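The Small Equipment of the Kitchen
A Fikbridge study looks at forks, spoons and the containers they travel with

By Ruxandra Olteanu

Most studies of the home kitchen begin with the stove, the sink and the refrigerator. The household research program at the Fikbridge Institute began its most recent one with the utensil drawer. Over the course of a winter, 513 households in and near Hosirport agreed to empty a single drawer, list what was in it, and answer questions on when each piece had last been used.

The results, which the Institute released to its members in February, cover 2507 pieces of eating and serving equipment. Matched sets of flatware were left out by design. What remained was the equipment that people acquire one piece at a time. 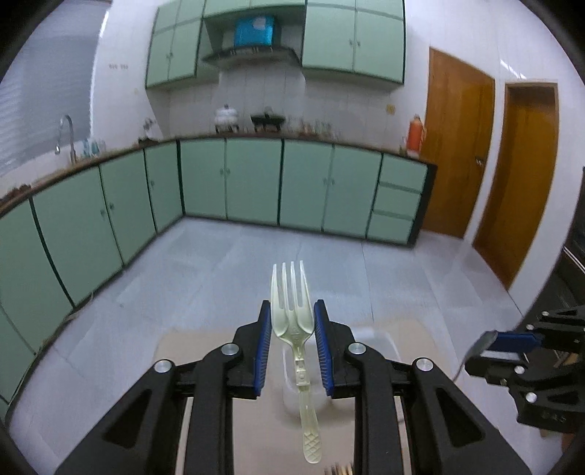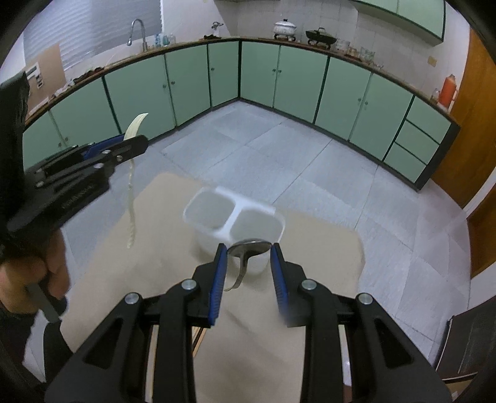 First picture: a plastic fork with a jointed section between the tines and the handle. Second picture: a stainless steel spoon and a two-compartment container, in a kitchen with green lower cabinets.

What the drawers held

Single spoons were the most common entry on the lists. Many households owned several that matched nothing else in the house, and these were often the spoons that family members named as the ones they used most. Anwara Dissanayake, who directed the study, attributes this to the position of the pieces as much as to their quality. A matched set is generally kept in a divided tray. The odd spoon lies in front of the tray, or stands in a jar by the stove, and is picked up first.

Plastic forks and spoons made up a larger share than the research group had expected. The lists included 220 of them, after disposable cutlery had been set aside. Some were children's pieces. Others were meant for travel and had a joint or a hinge that allowed the handle to fold, so that the fork could be stored in a lunch container or the side pocket of a bag.

Households were asked where each travel piece had come from. The usual answer was that it had been supplied with something else, such as a lunch box or a picnic set, and had outlasted it. Of the households that owned a folding fork, few had a folding spoon to go with it. Several respondents wrote that the spoon had been left at school.

The condition of the pieces varied. On folding cutlery the joint was the part most often reported as damaged or difficult to clean, and the study recommends that such pieces be opened fully and washed with a small brush before they are put away. A steel spoon needs far less attention. Respondents reported spoons that had been in daily use for decades, and in one household on Plallo Street the same serving spoon had passed through three kitchens.

The matter of containers

A second set of questions concerned the small containers in which food is carried or set out. This section was added at the request of Liviu Voicu, a member of the advisory board who taught home economics for many years and who has argued that cutlery cannot be studied apart from the dish it is used with.

Divided containers received particular attention. A container with two square compartments will hold a dip and a dressing, or two sauces, or nuts and dried fruit, and it can go directly from the refrigerator to the table. Households with young children used them at breakfast. Older respondents were more likely to use them for small portions of leftovers that would be lost in a larger dish.

The difficulty lies in the corners. A round spoon does not reach into a square compartment, and the last portion of any thick food tends to stay behind. Respondents described using a fork, a butter knife, a piece of bread or a finger. Mr. Voicu recommends a teaspoon with a narrow bowl and asks that manufacturers consider a wider curve at the base of each compartment.

Lids were the subject of the longest written comments in the entire survey. The Institute intends to treat them separately.

Storage and reach

The study also considered where small equipment is kept in relation to where food is prepared. Kitchens with an L-shaped run of lower cabinets were the most frequent type among the participating homes. In such kitchens the drawers are commonly grouped at one end of the run. The sink and the stove may each be several steps away from them.

This arrangement has practical effects. Where the drawers are far from the stove, cooking spoons tend to move out of the drawer and onto the countertop, where they share space with jars, pots and bottles. The countertop becomes crowded, and the drawer fills with pieces that are seldom needed. Valentin Nistor, a cabinetmaker who has advised the Institute on earlier projects, reviewed the floor plans submitted by participants and found the pattern in old and new kitchens alike.

Mr. Nistor does not advise moving the drawers. His suggestion is that each household choose one stretch of counter, no wider than a dinner plate, on which cooking utensils may stand, and that the rest of the surface be kept clear for work. In his own home that stretch is to the left of the stove. The top drawer then holds only what goes to the table, and travel pieces are kept with the lunch containers in the cabinet below.

Participants who tried the arrangement for a month were generally satisfied with the counter. They were less satisfied with the cabinet, and a number of them returned the travel pieces to the drawer before the month was over. One wrote that the cabinet was "where things go to be forgotten," and that she had bought a second fork before finding the first.

An older question

Interest in the subject is not new at Fikbridge. The Institute's reading room holds the Chowdary Papers, a collection of household notes and kitchen plans donated by a family of boarding house owners. Among them is a ledger in which spoons are recorded at the start and end of each season. The losses are steady, and they are always teaspoons.

Afaf Awad, who is cataloging the collection, has compared the ledger with the new survey. The boarding house owned one type of spoon, bought by the dozen and replaced by the dozen. A modern drawer of the same size may hold pieces from ten different sources, and when one disappears it is seldom missed. Ms. Awad notes that the ledger also lists which spoons were lent to neighbors and whether they came back. No respondent to the present survey kept such a record, although several could name the neighbor.

The ledger will be on view in the reading room through the end of spring. Visitors are asked to come on a Thursday, when a member of the staff is present to turn the pages.

Recommendations for members

The full report offers guidance for households that wish to review their own small equipment. A shortened version is given for readers of this magazine.

Empty one drawer at a time and wipe it before anything is returned.

Keep at least two single spoons where they can be reached from the stove.

Open and check every folding piece. Any joint that no longer holds firm should be retired, as it may give way during a meal.

Store divided containers with their lids on. If the lid has been lost, the container may be used for rubber bands, clips or seeds.

Children who carry lunch should be shown how to fold and unfold their own fork at home.

The Institute has printed 1000 copies of the report. Members may request one by mail or collect it at the front desk. A second survey, on lids and closures, will open to participants later in the year, and households that took part in the first will be contacted before registration opens to the public.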